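Gripper build tips, Prasbridge shared workshop
updated 1/27/22

Quick notes before I forget them. Parts first, tips after.

Finger pads. Cut the rubber a hair long, glue, clamp overnight, trim with a fresh blade. Old blade tears it and you start over. Scuff the plastic with 200 grit or the pads peel the first time you pull on something.

Printed parts. Print fingers on their side. Mine took 193 minutes for the pair, worth it, the upright ones snapped at the curve. Drill the screw holes out by hand, dont force them.

Wires. Leave slack at the hinge, more than looks right. Tape both ends of every wire and write on the tape. Zip ties loose until the final test, then snug.

Screws. Usard kit ones are soft. Right size driver, stop when it bites. Muffin tin for sorting, one cup per step.

Camera mount. One screw, small dab of threadlocker. Wipe the lens last, glue fingers get evrywhere.

Marker panel. Matte paper only, glossy glares under the ceiling lights. Glue it dead flat. Bubble = bad readings.

First grabs. Start with soft stuff, sponge, rolled sock. Then cords. 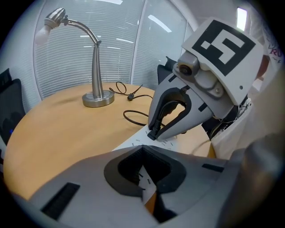 Plugs are harder than they look. Grab the body of the plug and keep off the thin part of the cord. Unplug at the wall first, always. Close slow. If it slips, check the pads for dust before you mess with the code. Damp rag, let dry, try again.

Spent 38 dollars on spare pads and screws so far. February job: shorter wires and a better box for the bits.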